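Packing and kitting › Cells and cobots
Thread: Two-arm cell on the tissue insert station, what happened to the staffing

slotwidth
Posting this in case it helps anyone scoping a similar job. We do contract packing at the Skalau site, mostly travel and hotel kits. Station 2 puts personal care items into the kit tray, and the worst of them has always been the soft pack of tissues. Until March it was a manual station with two operators per shift. It is now a two-arm cell with one operator covering it and the labeler next door.

The integrator was Caputo. Cycle time by hand was shorter than what we get now, and I expected that. The comparison I was asked to make was trays per shift including breaks, changeovers and stoppages. Our best full shift so far is 1,262 trays, slightly under the manual average. Rework is down, mainly on missing inserts.

What I did not plan for was the change in the operator job. On paper it was "load, monitor, clear faults." In practice the monitoring takes up most of the attention and none of the hands, and people find that more tiring than packing. Two experienced packers asked to go back to a manual line within the first month. 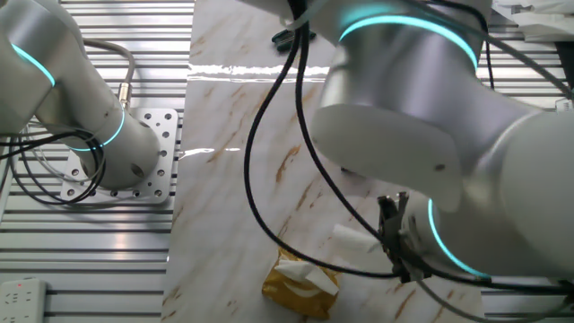
Sample checks are the part of the job that changed most. Each new wrapper lot gets a pull test before release: the cell draws a sheet from a pack and the operator decides whether the opening is acceptable. We do this on the development bench, with the pack lying on the marble-patterned top and the sheet pinched near the two-finger gripper. That shiny crinkled wrapper is the main nuisance, as the vision system reads the creases differently depending on the overhead light, and the glare off the tabletop does not help. The operators worked out which lots would misbehave well before engineering did. They now own the accept/reject decision, and it is written into the work instruction with their sign-off.

Questions welcome. I can't share the program.

kestrel_maint
How are you handling the cables? Looks like a big free loop hanging down to the work surface past the pack. On our cell a loop like that snagged a tray guide and we lost a connector.

slotwidth
On the bench they are loose so the tooling can be swapped. The production cell has a dress pack on both arms with a fixed bend radius. We had one snag during commissioning, at the wrist, and none after the clamps were moved.

pallet_jane
I operate, I don't integrate, so take this from that side. "One operator covering it and the labeler" is a staffing cut described as a layout. When the cell stops and the labeler runs out of stock in the same minute, who decides which one waits? At my place it was whoever got shouted at first. Did the second person on each shift keep a job?

slotwidth
Yes. Three shifts, so three positions moved. Two went to goods-in inspection and one to the changeover team, same grade. I agree the overlap is a real problem. The rule is now that the cell waits. It holds position safely and the labeler does not. That rule came from the operators after roughly 40 stoppages had been logged, and it should have been in the specification from the start.

Fluster
I'd question the whole project. Soft packs are close to the worst case for a two-finger gripper, and a person does the job faster. You have spent capital to go slightly slower and your good packers want to leave. What was the payback period?

slotwidth
I can't give the payback period. The justification was wrist strain and vacancies. The station was understaffed for most of last winter, and an average taken only from fully staffed shifts flatters the manual figure.

Fluster
Then put the understaffed shifts in the comparison. As posted, the numbers argue against you.

slotwidth
Fair. I'll see whether I can release them.

bitrate_low
On the monitoring fatigue: we run a Watano line with a similar split and rotate every 30 minutes. An hour was too long – faults late in the hour took noticeably longer to get a response. The rotation costs a little in handovers. It also means everyone stays in practice at hand packing, and you will want that when the cell is down.

pallet_jane
Seconding rotation. Also check the pay grade. If operators are signing off wrapper lots, that is inspection work, and inspection is usually graded above packing.

slotwidth
Grading is under review, and I have no date for it. We rotate every two hours at present, and I'll propose the shorter interval for the next schedule. bitrate_low, do your people log the handover at the panel or on paper?

bitrate_low
Paper. The panel login took longer than the handover did.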